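Steamed buns stick to the tray and get wet tops — small electric steamer

Posted in Kitchen & Cooking, Feb 24, 2020

plorkora_kitchen

Hi all! I got into steamed buns in December and I am completely hooked. I use a small white electric steamer pot with one stainless tier and a glass lid, and I buy frozen plain buns in the 500 gram bag. They taste wonderful but I have two problems. The bottoms glue themselves to the metal and tear when I lift them, and the tops come out with soggy dents in them.

I put two in the tier at a time and move them to a plate when they're done.

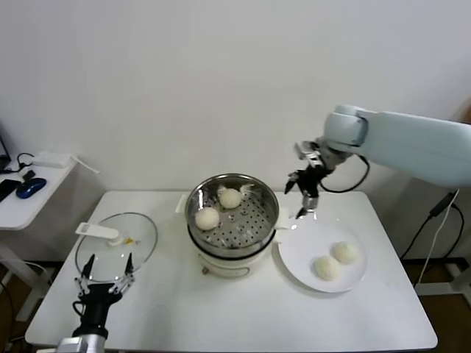 I've tried oiling the tray, which helps a bit, but then the bottoms taste of oil. I also tried a cabbage leaf and loved it, only I don't always have cabbage! Is there something better for every day? And should I be turning the heat down? The booklet says nothing about buns at all.

Hillov

Oh, you're going to have so much fun with this once the sticking is sorted! I make buns nearly every weekend and this is my routine:

1. Cut a square of parchment for each bun, a little wider than the bottom. Small squares are much better than one big sheet, which covers the holes and blocks the steam.

2. Fill the base with water below the tier, well below it. If the boil can splash up through the holes, the bottoms turn to paste and no paper will save you.

3. Keep your timer or recipe screen on a shelf away from the steam, with everything you need laid out before you start. I used to run back and forth with floury hands.

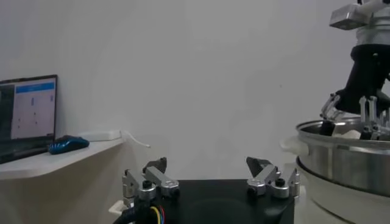

4. Wrap the lid in a thin cotton towel, with the corners tied up on top so they hang nowhere near the base. The towel catches the drips, and those drips are your soggy dents.

5. When the time is up, switch off and wait 5 minutes with the lid barely cracked. Then lift it away from you and tip it so the water runs off to the side — never over the buns!

On the heat, yes, go lower if yours has a setting. A steady gentle steam makes a smoother bun.

Dissanayake

just use cupcake liners. 50 for next to nothing at the grocery store

Nesero

Agree with the parchment squares, they changed everything for me! I'd add one thing, and it's cleaning. Dough gets down into the holes in the tray and bakes on a little more with every batch, and the next bun grabs onto it.
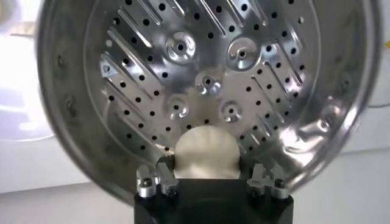
Soak the tier in warm water with a spoonful of baking soda, then go over the holes and the ridges with a soft old toothbrush, from underneath too. Rinse it and hold it up to a window. If light comes through every hole you're good. I do mine right after supper while the dough is still soft, and it takes no time. Please come back and tell us how the next batch goes, and try the red bean ones if your store has them!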